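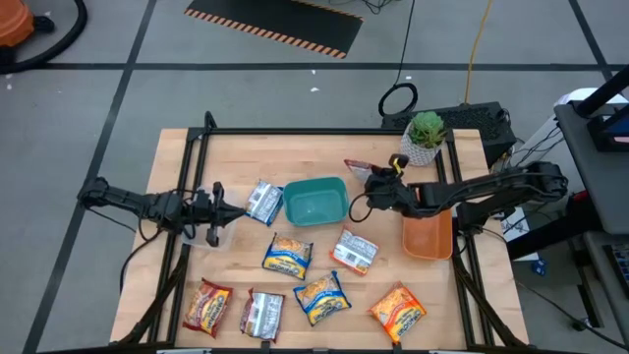
Sodium Labeling and Portion Size in Packaged Instant Noodles
Student project report
Kobe Wouters
Submitted 23/10/2020

1. Background

Instant noodles are sold dry, in single packets, with the seasoning in a separate sachet. Most of the salt in the finished dish comes from that sachet. The noodle block also contains salt, which is added to the dough to control texture, and a share of it passes into the cooking water.

A shopper who wants to compare two packets has to work from the nutrition panel. The panel can state sodium per 100 g of dry product, per packet, per serving, or per 100 ml of prepared soup. These bases are not interchangeable. The project examined how much the choice of basis affects a comparison between products, and whether a reader can convert from one to another using only what is printed on the packet.

2. Materials

Packets were bought at the Datdale branch of Willems, a mid-sized grocery store. Only wheat noodles in single packets were included. Cups and bowls were left out because the fill line fixes the amount of water, which removes one of the variables of interest. Rice noodles were left out because several had no seasoning sachet.

A product was recorded once even if it was sold in more than one pack size. Where the store carried an old and a new version of the same label, the newer version was used. The final sample was 32 products.

3. Method

For each product the following were copied into a spreadsheet: net weight, stated serving size, servings per packet, sodium or salt value, basis of that value, and the volume of water in the cooking instructions. Values given as salt were converted to sodium by dividing by 2.5. All values were then recalculated per packet as sold.

Entries were checked against the packet a second time on a different day. Two transcription errors were found, both in the net weight column, and corrected before any calculation was made.

No laboratory measurement was carried out. The report therefore deals with declared values only. Declared values may differ from measured ones within the tolerance allowed to manufacturers, and this could not be tested with the equipment available.

4. Results

The highest declared value in the sample was 1,368 mg of sodium per packet. The lowest was less than half of that. Products with a second sachet of seasoned oil tended to sit in the upper part of the range, although the oil itself adds little sodium.

Ranking the products per 100 g dry and ranking them per packet gave different orders. The largest shifts occurred among the heaviest packets, which looked moderate per 100 g and high per packet. The ranking per 100 ml prepared was the least useful of the three. It depended strongly on the water volume in the instructions, and cooking instructions called for up to 600 ml. Adding water lowers the concentration but leaves the total amount of sodium unchanged if the broth is finished.

Several labels divided one packet into 2 servings. On these, the figure printed in the most prominent position covered half a noodle block and half a sachet. The sachet cannot be resealed, and the cooking instructions on the same packets described preparing the whole contents at once.

Conversion to a per-packet value was possible for most of the sample. It failed where the panel gave a prepared value without saying whether the volume included the noodles.

5. Discussion

The per-packet basis matches the way the product is cooked and gave the most stable comparison. Per 100 g is acceptable when net weights are similar. The prepared basis should be read with caution unless the final volume is stated.

The calculations assume that the whole sachet is used and all the broth is consumed. Actual intake is lower for a person who drains the noodles. An earlier trial in May, in which drained broth was weighed, was abandoned because the kitchen scale drifted between readings. A repeat with a better scale would allow an estimate of the amount left behind.

The sample came from a single store and reflects what that store stocks. Imported products with an adhesive label over the original panel were recorded from the adhesive label only.

6. Further work

The spreadsheet could be extended to cups and bowls with a separate column for fill volume. Sodium in the noodle block and in the sachet should also be listed separately where the manufacturer declares both.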